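Where Did the Blue Sweater Go? Returns and Overstock in a Small Clothing Warehouse

Student project report by Adesuwa Uzor and Ese Balogun

Background

We picked this subject back in August, when Ese was working the returns desk at Khalaf, a clothing store that sends its unsold and returned stock to a shared warehouse called Pideck. She kept wondering what happened to all the sweaters she taped up and sent away, and after a few long bus rides talking it over, so did I. Our teacher told us that "where does it go" was a good question and that we should try to keep it that small, which we mostly managed.

What we did

With permission from the warehouse, we followed 864 returned items from the day they arrived until they left the building or the project ended, whichever came first. Every item had a paper tag, and we copied the tag details into a spreadsheet that Ese named Tarnix, after her cat. We also talked with 3 people on the sorting floor, who were very patient with us even at seven in the morning. 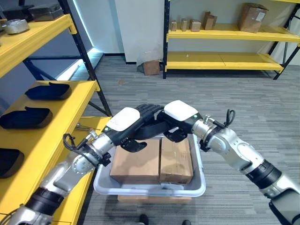
Sorting is the step where most returns either move along or get stuck. An item can go back to the store, over to the discount outlet at Irkitum, or out to a textile recycler, and the choice depends on the tag, the season and the condition of the cloth. Before we started, I had imagined long rails of hangers (too many movies, I suppose), but returns are far more at home in something like a light gray plastic tote bin, and the bin became our unit for everything that followed. We gave each one a number, and we wrote down when it came in and when it was opened. Opening is a surprisingly big event in the life of a returned sweater!

What we found

The average wait before a bin was opened was 44 hours, which was longer than either of us had guessed. Once it was opened, things went quickly. Winter clothes waited the longest, and we think this is simply a matter of the time of year – a wool coat is not anyone's first concern in late summer. We also lost track of 80 items whose tags had come off or could not be read. We left those out of the averages, though we would love to know where they ended up.

What we would change

If we did this again, we would use sewn tags or at least better string. Ese would also like to follow a second store, to see whether Khalaf is typical, and I would like to start in January, right after the holiday returns come in.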